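Taking Apart (and Rebuilding) an Office PC
Project report, hardware lab - Wulan Lumenta

I picked the desktop teardown because I'd never opened a computer before, and our instructor, Fulvio Parisi, said that was a fine reason! I had 2 lab sessions and a 40 point rubric to get through.

The power supply was my first stop. The label has the Dell name and an 80 PLUS badge on it, and I copied what I could into my parts list (the small print is brutal).
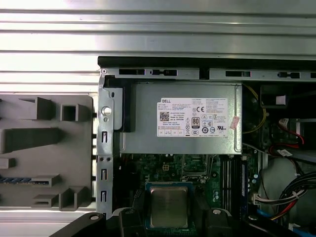
Finding my way around

With the side panel off and the case lying flat, everything sort of makes sense. Drives on the right, power up in the corner, motherboard taking up most of the rest - and cables going everywhere in between. I spent 25 minutes just tracing wires in my notebook.
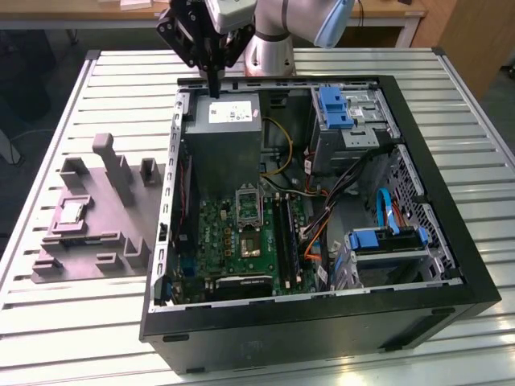
Sveva Colombo, my lab partner, wanted to start with the drives, but I talked her into doing the processor first. I'd read up on the socket the night before and was dying to try it. You lift the metal retention frame, line up the little corner mark and let the chip drop in by its own weight. No pushing!
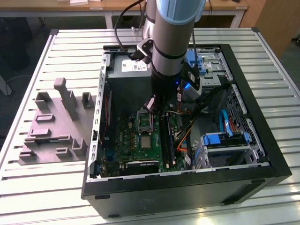
Photo: Salulis hardware lab

My advice for next term's group is to draw the cable routes before unplugging anything. I'd also like to do a second report on just the drive cage, and those blue rails deserve more than the one line I gave them in my notes.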